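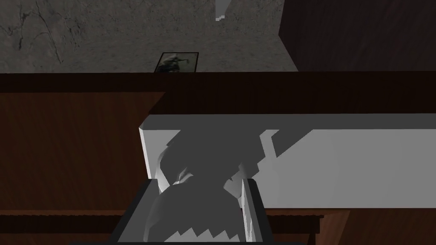

Simulated room, wrist view: open fingers at the near end of the white block.

Mattes Engelhardt asked me in February whether a machine could clear his worktop yet. My answer was no, and after 3000 simulated episodes in Surum it is still no, though a more detailed one.

The task is dull on purpose. Pick up a long block, put it down on the shelf, go back for the next. Our current policy managed 1746 of the 3000. I expected most of the failures to be dropped blocks. Dropping was the cause in 81 cases. The bulk were poor approaches – the hand arrives a little off square, one finger touches early and the block turns away before the grip closes. A person corrects for that by feel. The policy has only the cameras, and at close range the hand's own shadow covers a good part of what it needs to see.
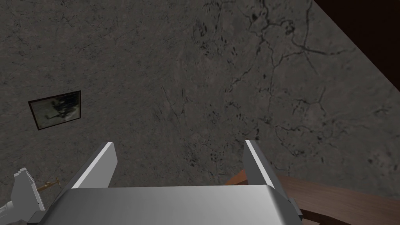
Same room, other view. Gripper open and empty, second arm at lower left.

Two arms ought to help, one steadying while the other grips. So far they mostly get in each other's way, and planning time per episode has doubled. Ute Eichhorn thinks the fault is in my collision margins and she may be right. I will rerun with tighter ones and post the table.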